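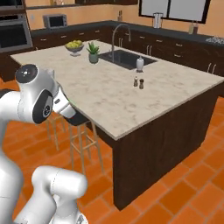 Home | News | Workplace | Training | Notices | Contact

Keane Contract Kitchens Moves Counter Work to Simulated Rehearsal

DALLDALE, 2020-10-30 – Keane Contract Kitchens has confirmed that robot arms will take over part of the counter clearing at its Dalldale site, following a period of rehearsal carried out entirely in computer-rendered kitchens. The change affects 67 employees on the preparation and clearing teams. The company said that no positions will be removed under the present agreement, although the duties attached to many of them will be rewritten.

The rehearsal kitchens were prepared by Dastitz, the firm supplying the control software. Each is a complete room with cabinets, appliances and a central island, in which a simulated arm is sent to the counter and its approach is recorded. One of the rooms has a marble-topped island with a sink and a tall gooseneck faucet, a salt shaker and a pepper grinder standing side by side, and a glass bowl of fruit. Stools are tucked under the near edge, and the white arm has to reach the countertop above them.

Kitchen staff have been asked to review the recordings before any routine is approved for use on the floor. To date, 568 runs have been reviewed, and 375 of those have been passed. The remainder were returned to Dastitz with written remarks, most of them concerning the path of the arm near the counter edge and the clearance left around faucets and glassware.

"Our people know how a counter is used during a busy shift, and that knowledge was missing from the first routines we received," said Deirdre Cronin, director of operations at Keane. "The review work is now a recognized part of the job, and it is paid as such."

Under the revised arrangements, an employee assigned to review will spend two hours of each shift at a desk and the rest in the kitchen. Reviewers may stop a routine from going forward, and a supervisor may not overrule that decision without a second review by a different employee. Training is given on site by Catarina Patrício of Dastitz. The first group completed it in October.

Employee representatives gave the plan a cautious reception. Gearóid Moynihan, who speaks for the clearing team, said that members welcomed the pay adjustment but remained concerned about the loss of ordinary counter work, which has served for many years as the entry point for new hires.

"A person used to start by wiping down and putting away, and learned the kitchen that way," Mr. Moynihan said. "We have asked the company to tell us where that learning will take place from now on. We have not yet had a full answer."

Ms. Cronin said that new hires would continue to rotate through all stations, including those shared with an arm, and that a written rotation schedule would be provided to the representatives. Hand washing of glassware, food preparation and all work at the ovens will stay with staff.

The two sides also differ on the matter of recordings made once the arms are in service. The company wishes to keep them for maintenance purposes. The representatives have requested that any recording in which an employee appears be deleted at the end of the shift – a point still under discussion.

A second site, at Wedden, is to be considered after the Dalldale arrangements have been in force for a full season. Nuala Nic Giolla, site manager at Wedden, has been invited to observe the review sessions. Questions from employees at either location may be directed to Maeve Mulcahy in the personnel office.

2 comments | Share | Print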